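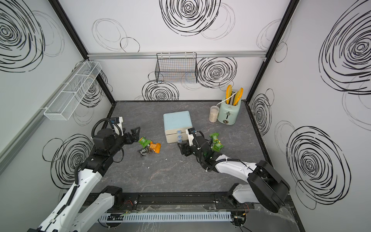
Two arms, one table: a cell at the Rirkthorpe lab, with the snack packets still to be put away.

The fault that cost the robotics lab at Rirkthorpe most of September began as a soft click. It came from the right arm, late in the morning, during a routine that had run without trouble all summer. The arm was carrying a snack packet toward a drawer. It clicked, stopped for a moment, and then kept going with its gripper reporting a closed hand and a firm hold. The packet was on the table.

On its own, a dropped packet is nothing. The lab keeps plenty of them. The trouble was the report. The software believed the packet had been put away, marked the job as done and told the arm to push the drawer shut. The arm had drifted a little by then. It pushed at the wrong height, met the front of the drawer and kept pushing until the force limit cut the power.

The limit worked the way it was supposed to. What bothered the staff was how long it took. The log showed 8 seconds of steady pressure before the stop, and a person reaching in to grab the packet would have had a hand in that space.

The lab shut down both arms and went back through its records. It runs a control package called Nyamweya, which saves the position of every joint along with whatever the grippers report. The team pulled 1000 runs and compared what the grippers said with what the wrist cameras had recorded. In 19 of them the software had logged a good grasp when the fingers held nothing. Most had passed without a bump, so they had never been looked at.

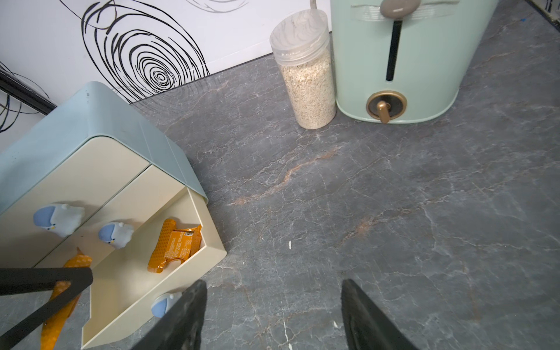 Drawers turned out to be the worst place for the error. A packet is thin and slick, and the fingers have to close nearly all the way to hold one. At that width the difference between a packet and no packet was smaller than the play in a worn gripper joint. The right gripper had the most wear. It had been swapped over from another cell in Drodport and was never recalibrated after the move.

The repair was cheap. The joint was replaced and both grippers were calibrated again. The software took longer. Nyamweya now checks the wrist camera before it accepts a grasp on anything thin, and the force limit near drawers trips in under a second. The change adds a short pause to every pickup, and the arms look slower for it.

The lab ran 100 drawer trials before it let anyone work beside the table again. Two grasps failed, and both times the arm stopped and asked for help. A sister cell in Latia is due for the same update, along with a check on its own gripper joints. Until that is finished, its arms run only with the power switch in reach of a second person.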